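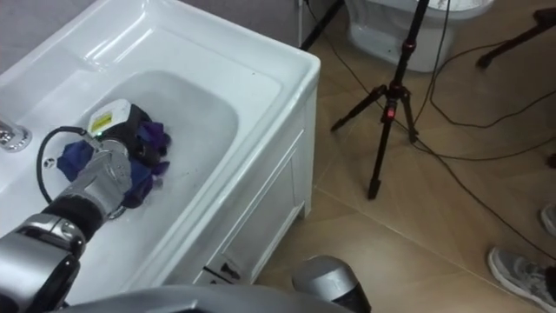 Why does my basin drain slowly when the trap is clean?

The usual cause is a blocked or undersized vent. Water leaving the basin has to be replaced by air. If the vent is restricted, the drain pulls air through the trap instead, which slows the flow and makes a gurgling sound. Check the vent opening on the roof for leaves or nests before taking the waste pipe apart.

What size waste pipe does a bathroom basin need?

Most local codes accept 1-1/4 inch for a single basin. Fillaritz kits ship with 1-1/2 inch pipe and a reducing washer for the smaller tailpiece.

Can two basins share one trap?

Check with the local inspector first. Where it is allowed, the outlets normally have to be close together and at the same height. The Pennington double kit has separate traps.

How do I clean the pop-up stopper?

Put a bucket under the trap. Undo the retaining nut on the pivot rod, slide the rod back and lift the stopper out. Remove hair from the stem, rinse, and refit in reverse order. Tighten the nut by hand only. If it weeps, replace the pivot seal (pack of 3, see Spare Parts).

Are chemical drain cleaners safe to use?

Do not use them with Jaliditz flexible connectors. Lye-based products soften the inner sleeve. Use a hand auger or a plunger with the overflow covered by a rag.

I have a kit made before 2000. Do current seals fit?

Seals for the Rallusitz range do. Older Pennington kits used a thicker slip washer, still stocked under item 11.

Who do I contact about a missing part?

Write to Marcus Kasprzak in Parts with the kit name and the code on the carton. Warranty claims go to Dexter Benavides.

Page last revised 11/01/2020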